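How to check local demand before you put your house up for sale

I sold my two-bed in Heneck last June and did most of the homework myself, so this is how I'd go about it again. Start with the sold prices for your own street and the two either side, going back 2 years. Ignore asking prices for now – they're only hopes!
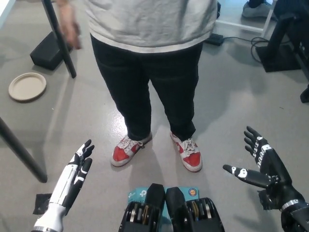

Next, ring three agents and ask how many buyers they've got registered for your sort of place. Mine said 488, which sounded marvellous until I asked how many had booked a viewing that month. Then go and walk the area on a Saturday-ish sort of morning, in jeans and flat trainers like the red and white ones in the photo, and note every board that says "sold".

Last of all, set your price. I knocked 2,000 off mine (Ningsih Purba at Drevau talked me into it) and had an offer in a fortnight.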